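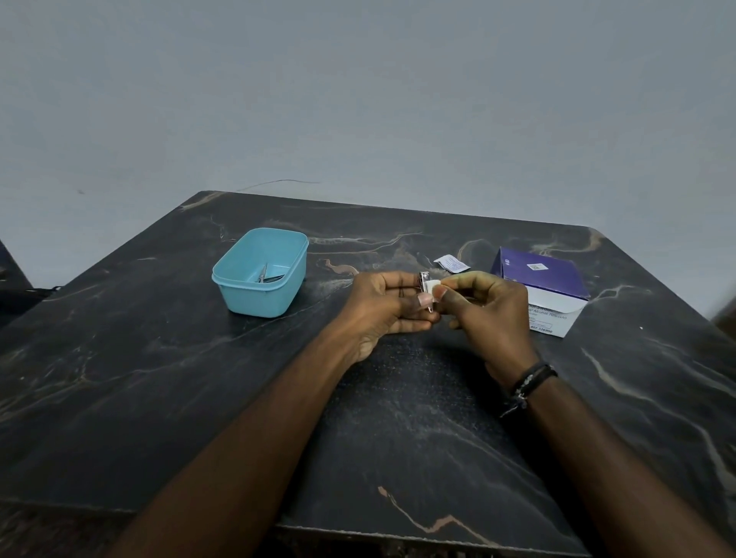
Sterine small-tool hygiene project
Progress report to the Trosel Fund
Aug 8, 2023

1. Purpose of the grant

The grant covers the writing and trial of a written cleaning routine for personal grooming tools held in shared sets: nail clippers, small scissors, tweezers, cuticle tools and files. The sets are in use at the Esteves day centre and at the Zestton supported housing scheme. Before the grant, each site had its own habits and neither had anything on paper.

2. Position at the end of this period

The routine is in its third draft. Draft one was withdrawn after two weeks as it took too long at the bench. Draft two is still pinned up at Zestton and will be replaced when the printed cards arrive. Draft three is in daily use at Esteves.

A total of 636 cleaning entries have been logged across both sites. Of these, 13 were incomplete, in most cases lacking the initials of the person who did the work. They have been kept in the log and marked, and are left out of the timings in section 5.

3. The routine as it now stands

Tools are cleaned one at a time by hand. The work is done on a clear, hard surface with the storage tub open on one side and the box of alcohol swabs on the other. Draft two had both on the same side, and staff reported reaching across tools already done.

Visible debris is removed first with a dry brush, over the sink. Any tool that needs washing is washed with detergent, rinsed and fully dried before it comes to the bench. A swab is then unfolded, folded once and pressed against the metal while the tool is held upright in the other hand. Nail clippers are done in this order: outer faces, lever, pivot, cutting edges. The swab is refolded to a clean face before the cutting edges are started. Scissors and tweezers are wiped from the handle towards the point.

The tool is left to air dry before it goes back. The tub stays open until the last tool is in. One swab is used per tool, two for clippers.

Hands are washed before starting. Draft three says that bracelets and watches should come off or be pushed well up the arm. Gloves are optional for routine cleaning and required where a tool has blood on it. Such a tool is taken out of the set and dealt with under the site's own infection control procedure, which this project does not replace.

The routine covers cleaning between uses by the same person. It does not claim to sterilise. This wording was added to the card at the request of Zestton, where two staff had understood otherwise. Tools used by more than one person are outside draft three and are being sent out for processing under the existing arrangement.

4. Equipment

Storage has been changed from zip pouches to rigid plastic tubs. The pouches could not be wiped properly at the seams and pointed tools went through them. Tubs with rounded inner corners are preferred. One remaining fault is that long tools stand up against the wall of the tub while short ones lie at the bottom under them, so that people reach in past the points. A slotted insert has been priced but not ordered.

Swabs are bought in boxes and kept in the cardboard box they come in. Single swabs left in drawers were found dried out on several occasions and loose storage has been stopped.

Six clippers were withdrawn during the period: four with pitting near the cutting edge and two with a loose pivot. Replacements are all plain metal. Models with a plastic sleeve on the lever are no longer bought, as residue collects under the sleeve.

5. Timings

Fifty cleanings were timed at Esteves under draft three. The median for a nail clipper was 70 seconds, excluding drying. Tweezers were quicker and scissors varied with size. The clipper figure under draft one was over three minutes, which explains most of the complaints at that stage.

No timings have been taken at Zestton. They will be taken once draft three is in place there, using the same sheet.

6. Problems

Printing of the cards is late. The first proof had the clipper steps in the wrong order and was sent back. Swab use is higher than budgeted because the original estimate allowed one per clipper. The overspend is small and can be met from the pouch line, which will not be spent.

7. Next period

Issue draft three at Zestton. Complete timings there. Decide on the slotted insert. Check all clippers for pivot wear and record the result by set number. The final version of the routine is due with the Fund in November, together with the full log.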